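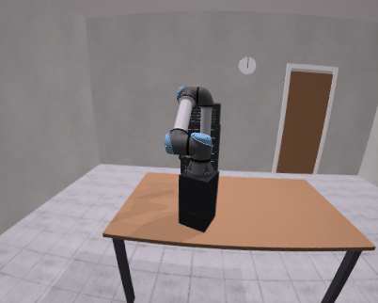
A robot arm on its pedestal, computer rendering.

Give people their keyboards back sooner

By Golshifteh Ahmadpour
August 2022

My brother-in-law, Kwadwo Dankwa, had a stroke at 46. He was a payroll clerk in Rarneck and could type faster than most people talk. When he came home from the hospital his right hand would close but would not open on command, and he lost the ends of long words. He spent 23 days on the ward. In that time he was taught to button a shirt, get in and out of a bathtub and make toast. He was not once put in front of a keyboard.

I have no quarrel with the shirt or the bathtub. Both matter, and the therapists who taught him were patient and good at their jobs. My complaint is with the order of things. Work was treated as a subject for later, to be raised at the outpatient clinic in Wutonthorpe, where the wait was 21 weeks. By the time he was seen, his employer had filled the post.

A person who has worked for most of his adult life has habits in his hands and his head that were built by that work. Kwadwo could not follow the picture cards he was given for sequencing practice. He found them childish and his attention went. But when his wife brought home an old pay ledger he sat with it for an hour and found two mistakes. His speech was better that evening too. I don't claim the ledger cured anything. I claim he tried harder at it.

The usual answer is that it is too early, that patients get discouraged when they see how much they have lost. Some do. Kwadwo cried the first time he tried to type his own name. He also went back to it after lunch. He was discouraged by the toast as well, and no one suggested putting that off for 21 weeks.

The other answer is money. A vocational therapist costs a salary, and our district has 3 of them for everyone who needs one. I accept that more will not be hired next year. A ward could still ask each family in the first week what the patient did all day before this happened, and have them bring in some of it. A seamstress could have cloth. A bookkeeper could have columns of figures. It would need a shelf and a half-page form.

Kwadwo now works mornings at Tuvetti, a small tile importer, doing invoices with his left hand and a number pad. He got there with 328 pages of typing drills that his wife printed out and kept in a binder. She started them in May of last year, at the kitchen table, with no advice from anybody. I would like the next family to get that advice before they leave the building.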